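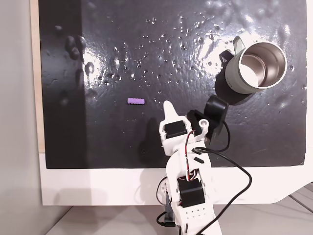 Home | About us | Treatments | Fees | Find us | Book

About Wavell Physiotherapy

Most clinic websites will tell you that you are unique and that your journey to wellness starts today. We doubt it. You have probably got a sore back, you have probably had it before, and there is a fair chance it would settle by itself if you kept moving and gave it a few weeks. If we think that's the case when we see you, we will say so and send you home with a sheet of exercises.

Wavell is a small physiotherapy practice on the upper floor of the old corn office in Trasthorpe. Balthasar Auer opened it after eleven years in hospital outpatients, where he got tired of seeing people who had already spent a lot of money on being clicked, taped and told their pelvis was "out". Roman Pawlak joined the following March. He sees most of our knees and shoulders, and runs the evening strength class.

What we don't do

We don't sell blocks of ten sessions. We can't know at your first visit that you need ten of anything, and we are wary of anyone who says they can. You pay for each appointment when you have it.

We don't sell supplements, magnetic insoles or special pillows. A salesman once left us a Plivik posture belt to try. Roman wore it for a fortnight and his posture is as bad as ever.

We have an ultrasound machine which came with the lease. It stays in the cupboard. The research on it for ordinary aches is poor, and the time is better spent getting you to stand up and sit down properly under some weight.

What we do

A first appointment is mostly talking. We ask what hurts, when it started, what you have stopped doing and what you have been told by other people. Then we look at how you move. You should leave knowing what we think is wrong, how sure we are, and what would change our minds. Sometimes the answer is that we don't know, and we write to your GP.

Follow-up visits cost £39. The strength class is £2 if you are already a patient. Last year we saw 400 new patients, and we don't claim to have fixed them all. Some got better, some would have got better anyway, and it is hard to tell one lot from the other. That is why you won't find a success rate on this page.

Balthasar trained under Mrs Głowacki, who used to ask every student "compared with what?" until they dreaded coming in. He now does the same to Roman.

If you would like a second opinion on something we have told you, get one. We'll send your notes on.

Wavell Physiotherapy, Trasthorpe | Reception: extension 1012 | Page last checked 5 Oct 2019 | © Wavell Physiotherapy | Back to top

3 shares | 0 comments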